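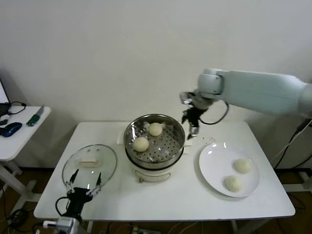
Handing one kitchen station to a two-arm robot: what to do before you sign

The sales pitch for the Tollow arms at our Nalunthorpe canteen was that they would take over the steamed buns and free up a person. I run the hot counter there, and I've sat through enough of these pitches to keep my arms folded. We did go ahead. If your boss is about to do the same, work through the steps below first, in this order.

Step 1. Write down the job as it is done now

Don't let the vendor do it. Stand at the station for a full service and write every move: lid off, buns out to the plate, lid back, water check, wipe. Include what the person does between moves. Ours answered questions at the counter, watched the soup and told the dishwasher when plates were low. None of that was in the vendor's version, which had the job down as "bun transfer."

Step 2. Cut the job down to what the arms will really do

With a steamer, the honest list is short. One arm deals with the lid, the other moves buns between the basket and a plate. Filling the base, making the buns, cleaning the basket and deciding that a batch looks wrong all stay with a person. Cross out everything the arms won't touch and see how much paper is left uncrossed. We had hoped for more.

Step 3. Fix the layout and mark it

Put the pot near the middle of the table, where both arms can get to it. Keep the plate on one side and leave clear space on the other for the lid. A glass lid needs somewhere to rest that isn't on top of a cable or next to an elbow. Mark the spots with tape. Then find out who is allowed to move things, and get it in writing, or you'll be blamed when somebody shifts the plate to wipe underneath.

Step 4. Time it against a person

Run 200 buns each way, same recipe, same basket. Count the minutes somebody spends standing next to the machine as labor. The Dreditz software we use has a nice chart that leaves those minutes out. Ask for the raw log and do it by hand. Dropped and squashed buns go in the count too.

Step 5. Settle the "freed up" hours before day one

This is where I'd dig in. Ask which tasks the person moves to, at what pay grade, and who covers the station when the arms stop. Our plan from Henríquez, the contractor, said "higher-value duties" and listed 2. One was minding the robot.

Step 6. Train everybody on stopping it

Every person on shift should know where the stop is and practice using it. Steam burns still happen to people, whoever lifts the lid. Keep tongs and a dry cloth at the station for when you go back to doing it by hand.

Step 7. Set a date to say no

Pick the review date now and agree what would make you send the thing back. We picked January. I still can't tell you it saves us anything, but I do have my own numbers to bring to the meeting.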